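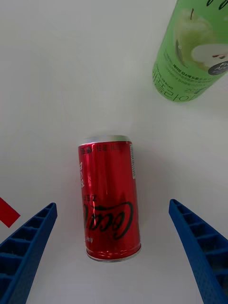
Przemysław Walczak collectionne les canettes depuis le collège. 329 à ce jour, rangées par pays dans le couloir, puis dans la chambre, puis un peu partout. On se retrouve chez lui un dimanche, café déjà servi, il a une heure devant lui, pas plus.

Les coréennes, il y tient. « Le rouge est le même partout, les gens s'arrêtent à ça. Moi je regarde les petits caractères. Le hangeul en blanc à côté du logo, le bandeau imprimé vers le haut, l'étiquette sur le côté. C'est là que ça change. »

Pleines ou vides ? Il soupire. Vides, presque toujours. Percées par dessous, deux petits trous, rincées à l'eau tiède, séchées tête en haut. « Une pleine, ça finit par fuir. J'en ai perdu une douzaine en décembre, sur l'étagère du bas. Le tapis avec. »

Les échanges passent par la bourse de Histthorpe, deux fois l'an, et par courrier. C'est là qu'il a rencontré Eugeniusz Laskowska, qui lui fait suivre des doubles dans des boites à chaussures. Papier journal, jamais de bulles : « Ça marque le métal. » Le prix ? Il paie rarement plus que le port. 140 canettes reçues comme ça, sans un billet échangé.

Et les bouteilles en plastique, les jus de pomme, les sodas aux fruits ? Il hésite. « J'en garde quelques unes pour les étiquettes. Une belle pomme coupée en deux, avec les pépins, j'ai du mal à jeter. Mais ça jaunit, ça se déforme – et puis où les mettre. »

Le téléphone sonne, c'est pour un colis. Il se lève, revient, cherche ses clés. Prochain achat : des étagères moins profondes, une seule rangée par planche.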